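Session 7: Laminate, and why I keep going on about it

Right, worktops and tables. Last time we did solid timber (lots of oiling, lots of moaning from me) and this time it's the stuff most of you will be wiping down every working day at Susmont or wherever you end up. I've cleaned a great many laminate tables in my life and I still like them!

A laminate top is a printed sheet under a clear hard layer, pressed onto a board. The grain is a picture of grain. So please don't feed it, wax it or sand it. I once watched someone put teak oil on 84 canteen tables at the Dalteren building and we were scrubbing the smears off until November.
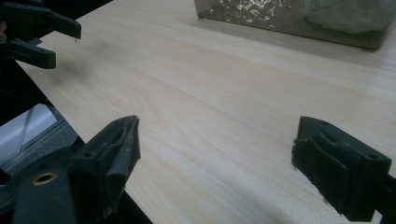

Fig. 1. Pale wood-grain laminate. Faint, wavy grain lines running on the diagonal.

With a light top you need to think about your lighting before you start. Pale beige hides dust brilliantly and a soft shadow can look just like a grey mark, so crouch down and look across the surface towards a window. If the patch moves when you move, leave it alone.

The method, same as in the Skumcombe handout:
Clear the whole top first, baskets and all.
Damp microfibre cloth, warm water, a drop of washing-up liquid.
Wipe along the grain lines (habit more than science, but you miss fewer bits).
Second cloth, clean water.
Dry it, edges last.

Go easy at the edges. Water gets under the strip, the board swells and there's no putting it back.

For next time, read the Mwakalinga notes on scratches and bring a cloth you don't mind ruining.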